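Drying shrinkage in slip-cast ware: speaker notes
Friday session, second slot. Allow 40 minutes including questions.

Slide 1. Title
Say who the talk is for: small studios casting their own moulds, not tile plants. Everything today concerns earthenware and one semi-porcelain body. Stoneware people can ask Úna Nic Giolla afterwards; she has the figures and I don't.

Slide 2. Definitions
Wet-to-dry shrinkage: change in length from demoulding to bone dry, as a percentage of the length at demoulding.
Dry-to-fired shrinkage: measured from bone dry.
Total shrinkage: measured from demoulding. The two percentages do not add up exactly. Do the sum on the board if anyone looks doubtful.
Suppliers' sheets often give one number and do not say which. The Tudunel sheet gives total. The Gindus sheet gives fired only.

Slide 3. Where the water goes
Three stages. Water between the particles leaves first and the piece shrinks by nearly the volume lost. Then the particles touch, shrinkage slows and the colour lightens. The remaining pore water leaves with hardly any change in size.
Cracks start in the first stage. They are usually seen in the third. Pause here, people write this down.

Slide 4. Test bars
Bars cast solid, 7 per batch, marked at 100 mm while still in the mould. Callipers, same pair throughout. Discard any bar that has bent.
Batch 2384: standard deflocculant, slip rested overnight.
Batch 2514: same recipe, slip used straight from the mixer.
Point to the spread, which is wider in 2514. The means are close. Trapped air is my first suspect, but we did not de-air a third batch, so leave it as a suspicion.

Slide 5. Uneven walls
A thick foot and a thin rim dry at different rates. The rim sets its size early and the foot then pulls on it. Typical result is an S-shaped crack in the base or a rim that goes oval.
Drain time matters more than most people allow. Tip the mould at a shallow angle and turn it once. A fast, steep pour can pull a vacuum behind the slip and lift the cast off the plaster.

Slide 6. Handles
Joined handles fail when the moisture differs between the two parts. Keep both under the same plastic. Score, slip, cover, leave overnight, then open one side of the plastic.
Skip the Tully handle story if running late.

Slide 7. Drying cupboard
The Plalel cupboard has a fan and a vent, no heater. Vent closed for the first day, half open for the second, open after that. Ware on plaster bats, turned once a day. Weigh one piece from each shelf; when two weighings four hours apart agree, it is dry.
Do not recommend a heater. If asked, refer back to slide 3.

Slide 8. Mould wear
Old plaster takes up water more slowly, so casting time creeps up. Keep a tally on each mould in pencil. Dry moulds strapped together or they warp and the seams open.

Slide 9. Close
Sheets are on the side table. Take questions.

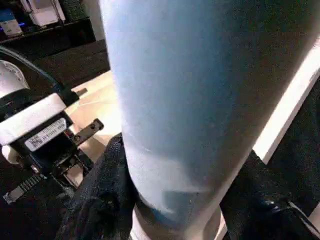

Rochelle Lyons asked whether the bars in batch 2514 had been measured on one face or both, as a solid bar dries faster from the side against the plaster and can read short there before it visibly bends. She would want both faces, averaged, before blaming the air.

Contact: use the form on the talks page | Notes may be copied for studio use | Back to top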